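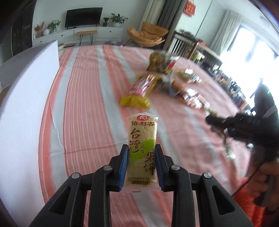 6. Quand la pince laisse échapper un sachet

Bonne nouvelle pour commencer : la perte de prise est le défaut le plus courant sur la pince à main Tretex, et c'est aussi celui qui se règle le mieux ! Comptez un peu de patience la première fois, ensuite le geste vient tout seul.

Deux symptômes sont à distinguer. Soit l'objet glisse vers le bas alors que les mâchoires restent serrées (code 41 dans le journal Nepia), soit les mâchoires se rouvrent d'elles-mêmes pendant le transport (code 152). Le second est plus sérieux : passez directement au point 6.2.

6.1 Glissement, code 41

1. Relâchez la gâchette et posez la pince à plat.
2. Essuyez les deux patins bleus avec un chiffon sec. Les emballages plastifiés y laissent un film gras qu'on ne voit pas toujours, mais qu'on sent très bien sous le doigt.
3. Vérifiez que les nervures des patins sont entières. Un patin lissé se remplace, il ne se ponce pas.
4. Reprenez l'objet par son milieu, les deux patins bien à plat. Sur un sachet, évitez de pincer la soudure.
5. Maintenez la prise dix secondes au-dessus d'une surface souple. Si rien ne bouge, effacez le code.

Note - les biscuits fins, galettes de riz en tête, cassent avant que l'alarme d'effort ne se déclenche. Le seuil d'usine est de 300, et Babatunde Nwankwo, qui a rédigé la procédure d'essai, conseille de le baisser par petits pas jusqu'à trouver le bon équilibre. C'est un réglage passionnant à faire, prenez votre temps.

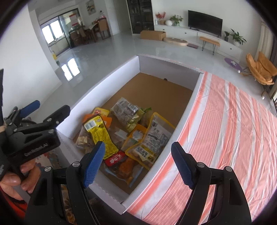 6.2 Ouverture intempestive, code 152

ATTENTION : ne glissez jamais un doigt entre les mâchoires tant que le voyant est allumé. Elles peuvent se refermer sans prévenir.

1. Coupez l'alimentation et attendez l'extinction du voyant.
2. Contrôlez les vis proches de l'articulation de chaque mâchoire. Serrez à la main, sans forcer.
3. Ouvrez et fermez les bras à vide. Le mouvement doit être symétrique et sans point dur.
4. Remettez sous tension, puis relancez l'étalonnage depuis le menu Gritov.
5. Si vous travaillez avec deux pinces, étalonnez-les l'une après l'autre, bien écartées.

Si le code 152 revient après l'étalonnage, arrêtez d'utiliser la pince et envoyez le journal complet à Angus Rewi, au support Turkusura. Joignez le type d'objet saisi et la valeur du seuil - avec ces deux éléments, le diagnostic va nettement plus vite.

Procédure révisée le 29 août 2022.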